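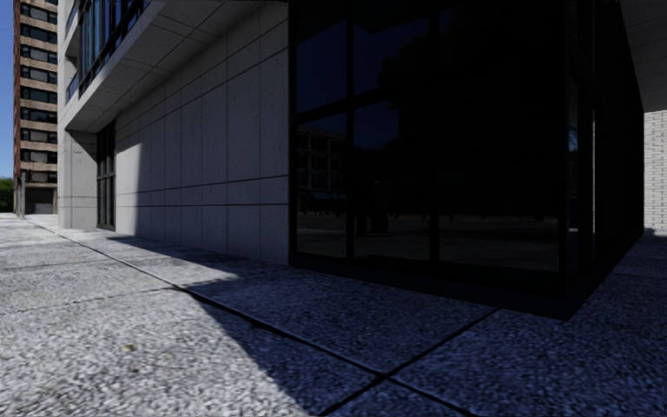
5 min read

About Platach

Platach prepares purchase plans for organizations that want to run wheeled robots outdoors, on sidewalks and across campuses. We write the requirements, build the budget, test the candidate machines in simulation and stay with the buyer until the acceptance report is signed. Our clients are hospitals, universities, facility operators and two port companies. The office is in Maltport, on the second floor of the old customs annex, entrance from the yard.

We are paid by the buyer. We take no commission from manufacturers and hold no stock.

What we do

Most buyers come to us with a price from a vendor and a question about whether it is reasonable. The unit price is the easy part to check. The costs that move a budget are usually in the second and third year: batteries, spare wheels, map updates, mobile data, storage space with a charging circuit, and the hours of whoever has to walk out and fetch a stopped machine. Our budget template has 200 lines. A small site fills in less than half of them, and the unused lines are left in the file so that a reviewer can tell an item was considered and set to zero.

A standard engagement covers the following.

Site survey and route list
Requirements document, with test conditions for each requirement
Simulation of the routes with each shortlisted machine
Five-year cost model
Tender text and scoring sheet
Acceptance test on site

Clients may order any of these separately. The cost model is the one most often bought alone. We do not sell the scoring sheet without the requirements document.

Simulation before purchase

Dendari is our simulation package. It holds rendered street blocks in which a model of the robot, with its sensor positions, its turning circle and its wheel size, is driven along the client's routes before anyone signs for hardware. The blocks include the things that cause trouble for cameras and range sensors in ordinary cities: dark glass that carries the reflection of a building across the street, a hard shadow edge running diagonally over bright slabs, joints between the slabs, bare wall with very little on it to match against.

Glass gets its own section in every report we issue. A glazed corner at ground level may return a reflected tree or a reflected facade as if it were open space, and the machines on the market differ a great deal in how they deal with it. Some slow down. Some plan a path into it and stop late. The difference can often be fixed with a second sensor, and the sensor belongs in the first budget, where it can be compared with the price of a machine that does not need it.

Light is varied on the same block. We run each route with the sun in several positions and log how often the localization confidence drops under the vendor's own threshold. The logs go to the client in full, as plain tables, along with the settings needed to repeat the run.

Simulation has limits and the report states them. It gives a poor estimate of wheel wear. It says nothing useful about service response times. Snow is modeled, though we would not base a purchase on the snow results alone, and for northern sites we ask for a winter trial in the contract.
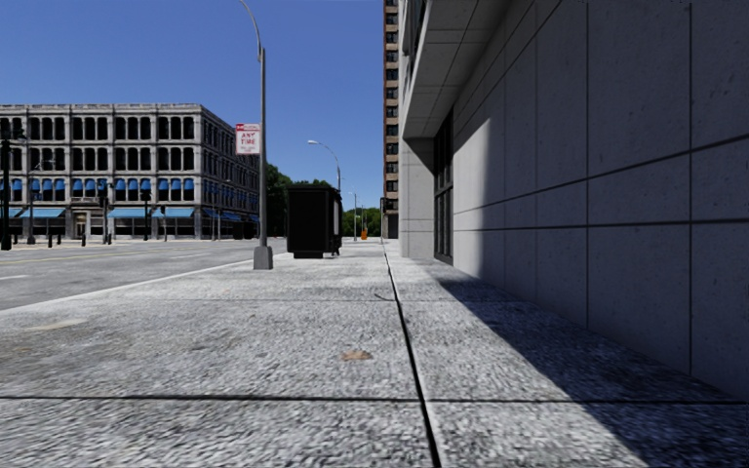
How far ahead should a buyer start planning?
Ten months before the machines are needed is a workable lead time for a public buyer, and a private buyer with one site can manage in five. The longest single item is normally the electrical work for charging, so that quote should be requested first.

How we got here

Platach was started by Reijo Valtonen and Minttu Väisänen after they had worked on opposite sides of the same tender, Reijo for the vendor and Minttu for the hospital. The machines in that tender were delivered on schedule and then stood in a loading bay through the winter. The route had been approved from a floor plan and a city map, and neither showed the slope at the service gate. The hospital eventually paid for a new ramp out of the maintenance budget. The ramp cost more than one of the robots.

The first version of the budget template came out of that case. Line 14 is still "ramps and curb cuts."

Dendari came later. It began as a tool for checking sensor placement and was kept in-house for 3 years before we offered runs to clients. The street blocks were rebuilt last November with finer pavement texture and proper reflections in the glazing. Results from before the rebuild should not be compared directly with later ones, and reports carry a block version on the first page for this reason.

People

Minttu Väisänen - managing director. Requirements, tender text, public procurement questions.

Reijo Valtonen - cost modeling. Maintains the budget template and the price file for batteries and chargers.

Georges Semaan - simulation lead. Street blocks, robot models, sensor settings. Vendors who want to supply a model of their machine should write to Georges.

Ilari Pesonen - site surveys and acceptance tests. Often away from the office; the shared mailbox is faster.

Jouko Rissanen - contracts and invoicing. Also handles the loan of survey equipment to clients.

Ahonen, a mapping contractor in the same building, does the ground measurement for larger sites. It is a separate company and invoices separately.

How we charge

Work is quoted at a fixed price after the route list is complete. A route added later is priced from the same list. Simulation is charged per route and per machine, with repeat runs on a changed sensor layout at half the rate. Travel is billed at cost.

The cost model is delivered as an ordinary spreadsheet with open formulas. Clients own it and may change it. If they change it and ask us to defend the result before a board, we will need to go through the changes first, and that is billed by the hour.

We decline engagements where the vendor has already been chosen and the client wants a report to support the choice. A review of a signed contract is a different service. We do a good number of those, mostly for maintenance terms and software license renewals.

Before you contact us

It saves a meeting if the first message includes the number of sites, the purpose of the robots, any price already received, and the budget year the money has to come from. A marked-up map is welcome. Hand-drawn is fine. Please also say whether the sidewalks on the route are your property or the city's - the permit lines in the budget depend on it, and so does the insurance.

The office phone is answered until 3 in the afternoon. Messages sent to the shared mailbox are read by Minttu or Jouko.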